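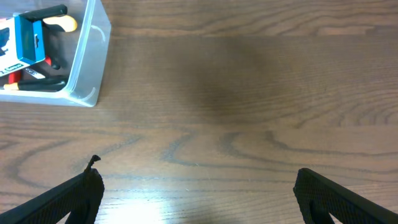

Filed under: Synagogue Systems > Memorial Boards > Resolved
6 min read

Ticket: Yahrzeit board lighting the wrong people
Site: Probert Street synagogue, Murnumstead
Equipment: Jovus memorial board, 400 plaques, with Rellden calendar controller
Priority as submitted: Urgent
Priority as assigned: Normal
Priority after second phone call: Urgent

Opened 4 September 2021, 9:52 p.m.

Customer reports that plaque 183 was lit this morning and should not have been. The yahrzeit (28 Elul) began tonight at nightfall. The family came in for the evening service to say Kaddish and found that the light had been on all day, so that several people had already wished them a long life, one day early. The office would have called sooner but for obvious reasons nobody was touching a phone until after dark.

Customer adds that "the whole board changes at midnight like Cinderella." Customer would like this looked at before Rosh Hashanah, which begins in two days. Customer is aware of how this sounds.

Support, first reply

Thank you for the clear report. Please send:

1. The controller settings page (Menu, then Site, then Print).
2. The record for plaque 183 as it was typed in.
3. Whether the board is set to light for the day or for the week.

Please do not unplug the controller. Please especially do not unplug it and plug it back in and then tell us that you didn't.

Customer, next morning

Settings attached. The board is set to "day." The previous board was set to "week" by virtue of having little screws you turned by hand, and the person who turned them did it once a week, if reminded. It never had a software problem. This has been pointed out to the office by a number of members.

The controller was unplugged in March, when it was moved to the other side of the door. Not since.

Support, second reply

Found the first fault. The Site page has the city name filled in as Murnumstead, but the latitude and longitude are both blank. The city name is only a label. It prints on the report and does nothing else. With no coordinates the Rellden controller can't work out sunset, so it falls back to changing the date at midnight, and it records this in the log as a "notice." We agree that "notice" is a generous word for it.

The Hebrew date changes in the evening, so a yahrzeit light should come on at or just before sunset and stay on through the following day. Yours has been coming on about a quarter of the night late and then staying on into the next evening, when it belongs to somebody else. Most people didn't spot it in the morning because in the morning it was right.

To fix:

Menu > Site > Location. Enter both coordinates and save.
Menu > Site > Day Change. Choose "Sunset." There is also "Nightfall," with a choice of several opinions as to when that is. Ask your rabbi. We sell the box and have no view.
Menu > Board > Refresh. Wait for the green light to stop blinking.

Customer, same day

Done. The rabbi says sunset for turning on, and nightfall for turning off, so that nobody's light goes out during the afternoon service when the family is standing under it. Can it do that?

Support, third reply

It can. Menu > Board > Overlap, set to "Until nightfall." For a short stretch each evening you will have two days' worth of plaques lit together. This is intended. Please tell the members, or we will see each other again.

Customer, same day, later

Overlap is on. But 183 would still have been wrong, wouldn't it? Midnight explains why it came on late. It doesn't explain why it came on for the 27th.

Support, fourth reply

Correct, and we were hoping to get to that before you did.

Second fault. The record for 183 was typed in with the English date of death only, and the controller converted it. The English date was right. The conversion was right too, for somebody who died in the daytime. The box marked "after sunset" was left unchecked, and if the death was in the evening the Hebrew date is one later. Could you ask the family, gently, whether it was in the evening?

Customer

Asked. It was, after supper. They were very nice about it. They also have the original letter from the burial society with the Hebrew date written out, and would like to know why we didn't use that. So would I.

Support

Correct the record by typing the Hebrew date directly and leaving the English date for display. When both are present the Hebrew date wins.

The awkward part: the unchecked box is the default. We ran a report on your database and found that every record brought over from the old card file was imported with the box unchecked. Some of those people will have died in the evening. The software has no way of knowing which. Only the cards, the gravestones and the families do. If the cards have Hebrew dates on them, go by the cards. If a card and a stone disagree, that is a question for the rabbi and we will wait.

Customer

The cards have Hebrew dates on most of them. They are in a drawer. I have started. The handwriting changes four times and one of the hands made a final mem and a samekh exactly alike, which is fine in a date until it isn't.

While I have you. The new year's schedule printed overnight and row 16 lights up twice. Most of that row died in Adar, it being a hard winter. They now have a yahrzeit in the first Adar and again in the second. Is that the same bug?

Support

No, it's a leap year. The coming year, 5782, has two Adars, and what to do about a person who died in an ordinary Adar is an old disagreement. One custom keeps the first Adar, another keeps the second, and some people keep both. The factory setting is "Both," chosen (we are told) because it produced the fewest complaints. It is under Menu > Calendar > Adar. Somebody who died in a leap year is handled separately and stays with the Adar they died in.

You can set it for the whole board or plaque by plaque.

Customer

Plaque by plaque, please. The rabbi says the first Adar is our custom, but we have a group of Sephardic families on the left side who keep the second, and he does not propose to move anybody's grandmother by software.

Support

Menu > Plaque > Custom, then the plaque number. It will take you a while. Do the board default first, then only the exceptions.

One more, as you are in there anyway. Look at anyone recorded as 30 Cheshvan. That month has only 29 days in the coming year, so the date doesn't exist. The controller moves them to 1 Kislev unless told otherwise. Whether that's right can depend on whether the month had a thirtieth day in the year after the death. The older firmware doesn't check. Yours is the older firmware.

Customer

We have two. One goes on the 29th and one on the first, per the rabbi, who was pleased to be asked and talked for some time. Both set by hand.

Is there any reason the controller says it is "40% full"? A member of the building staff has decided that this means it is 40% broken.

Support

It holds 1,000 records and you have 400. It is forty percent full. Nothing is the matter with it.

Support, follow-up after the holiday

Checking in. Is the board changing at sunset?

Customer

Yes. It came on on time both evenings of Rosh Hashanah, and the right names were up. 183 is corrected for next year. The family has asked that we not email them a reminder, as they feel they have a good grip on it now.

I am as far as the letter lamed in the drawer. Eleven wrong so far, all evenings. I have written to each family and so far two have replied that they always kept the correct day at home and assumed the board was just being the board.

Please leave the ticket open until I get to tav.

Support

We can't hold a ticket open that long, but replying to this one will reopen it. Marked resolved, with a note.

Resolution notes

Cause 1: no coordinates entered; date changed at midnight. Fixed.
Cause 2: "after sunset" box unchecked on all imported records. 183 fixed, the rest in hand.
Not a fault: two Adars.
Firmware: update offered. Customer prefers to wait until after Simchat Torah, when everyone will have sat down.
Request passed to Rellden: make the location fields required, and call it something stronger than a notice.

Related tickets
Board stays dark on 30 Kislev
Candle lighting times wrong after daylight saving change
Shabbat timer turned the urn off, wants to know who is responsible
Printing reminder letters in Hebrew: letters come out backward
Moving plaques after a board is full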